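**Salby disassembly cell: progress note to Laker**
10/13/18, Nevzat Karabulut

Milestone 2 was reported as met in March. I would not sign that today. Over the last 12 drive insertions the arm stopped on a force fault 10 times, and Cetetti's update, sold to us as the cure, changed nothing I can measure. 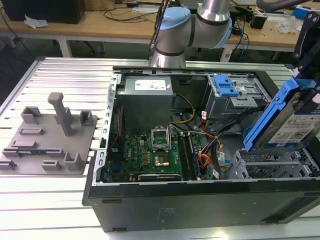

*Hard drive in its blue caddy, held over the lower drive cage.*

Cetetti blames the fixture. I doubt it. The log shows the wrist force climbing before the caddy should touch anything, so I suspect the sensor zero. Oláh thinks loose cabling is snagging the fingers, and she may be partly right.

My larger worry is the stop itself. On 2 faults the arm kept pushing after the alarm.

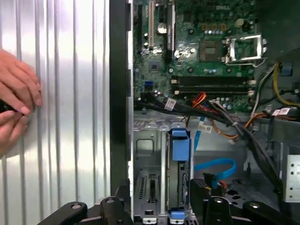
Until Cetetti explains that delay in writing, I want speed held at the reduced setting and no hands near the chassis with the drives powered. I am not asking for more money yet. I am asking you to hold their next payment.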